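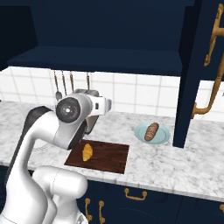 Handout 2, the croissant task in the simulator.

Hi all! This is the kitchen we'll be using for the rest of the unit, so get comfy with it. Your job is to write the pick step: line up over the pastry, come down slowly, close. Please copy my starter script into your own folder first (Mohsin, I mean you!).
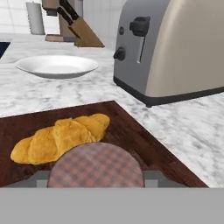
Run 39 trials with a new random seed each time and log every one, even the embarrassing ones. Work in pairs, and put both names on the log.
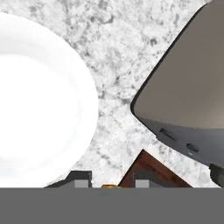 Your log should say where the gripper was when you stopped the run. Be picky about it. "Near the plate" is too vague when the plate takes up most of the left side of your wrist view, so write down the joint angles too. Logs go to Carolina Brandão before our next lab.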